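Section 7: Washing and First Use of Your Table Linen

These instructions apply to the Jondiline range of printed and plain tablecloths. Read the sewn-in label first. If the label and this section differ, follow the label.

Before first use

1. Remove the cardboard stiffener, the pins and the paper band.
2. Shake the cloth out and check both sides for loose threads. Trim them with scissors. Do not pull.
3. Wash the cloth once on its own. Some color in the rinse water is normal for the first two washes.
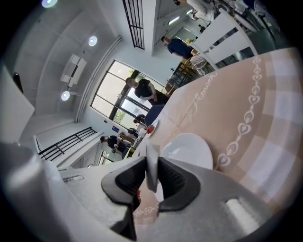
Beige cloth, spread out.

Machine washing

1. Treat spots before washing. Dab with cool water and a drop of dish soap, then wait 12 minutes.
2. Turn printed cloths so the print faces in.
3. Load the cloth with items of similar color. Leave the drum at least one third empty.
4. Select a gentle cycle at 40 °C or lower.
5. Use liquid detergent. Powder can leave pale streaks on dark prints.
6. Take the cloth out as soon as the cycle ends.

CAUTION: Do not use chlorine bleach on any printed cloth. Damage from bleach is not covered by the Jondiline guarantee.

Note: Cloths with the Grornusard stain-resistant finish must not be washed with fabric softener. Softener coats the finish and water will stop beading on it.

Drying and ironing

1. Hang the cloth over a line or rail, folded once along the center. Keep printed cloths out of direct sun.
2. Iron while slightly damp, on the reverse side, at medium heat.
3. Work from the center toward the hems. Do not stretch the corners.

CAUTION: Cloths up to 240 cm long will reach the floor when ironed on a standard board. Put a clean sheet under the board first. 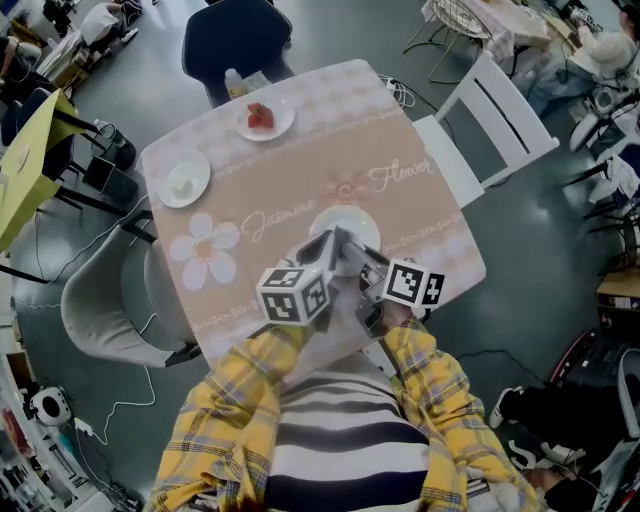
Can I put a hot serving dish directly on the cloth?
Use a trivet or a heat pad under any dish that comes straight from the oven or stove. Heat can mark the print and may also damage the table underneath.

Storage

1. Make sure the cloth is fully dry.
2. Roll it on a tube, or fold it loosely and change the fold lines every few months.
3. Keep it in a cotton bag. Plastic bags trap moisture and can cause yellowing.

For wax and red wine stains, see Section 8.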